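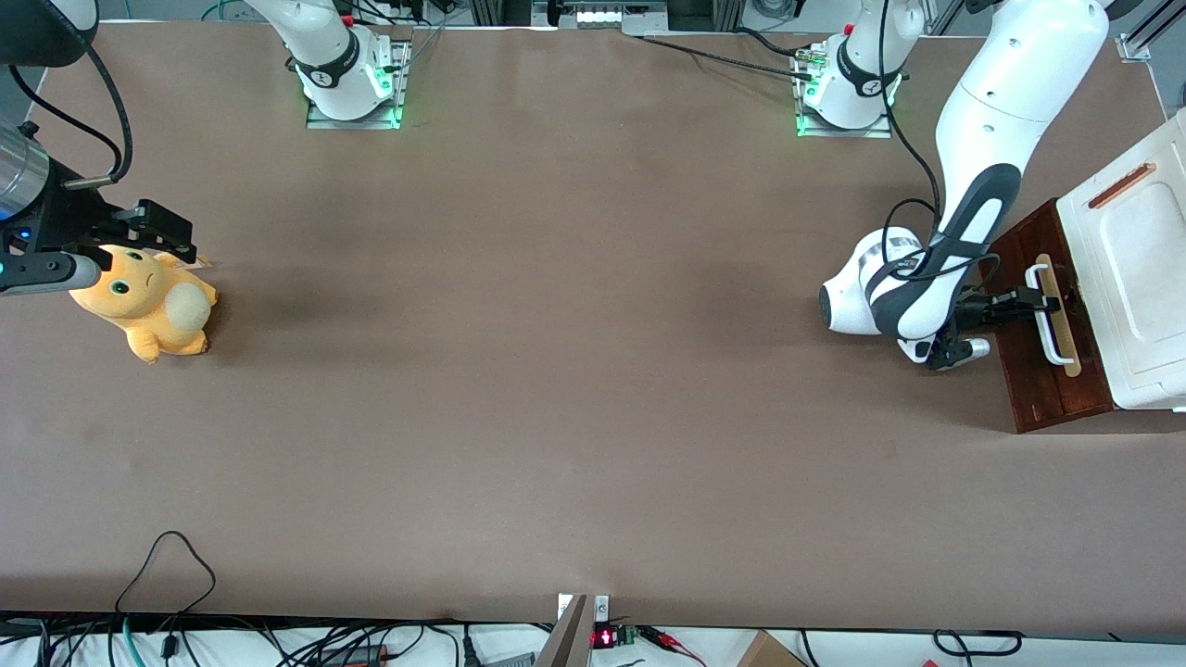 # Chapter 7: Doors, Handles and Hinges

Go and open a cupboard. Any cupboard will do! Before your fingers have closed on the handle, you have already made a handful of choices: where to stand, how hard to pull, which way the door will swing. Most of us do this dozens of times a day and never give it a thought, and I think that's a shame, as a cabinet door is one of the most satisfying small machines in the house.

In this chapter we'll look at how doors work and why some feel so much better than others. We start with the handle - its length, its shape and where it sits on the panel. Then we move to the other side of the door, where the hinges do their quiet work, and finish with the cabinet itself, which has to stay put while you pull on it.

**Try this first.** Open a door by its handle, using two fingers. Now close it and push it open again from the inside edge, close to the hinge. Feel the difference? Your fingers have just met the idea of a *moment*, and we'll put numbers to it in Section 2.

**Words to watch for**

- pivot
- moment
- clearance
- grain

You'll need a ruler, a pencil and a cupboard that no one minds you opening over and over.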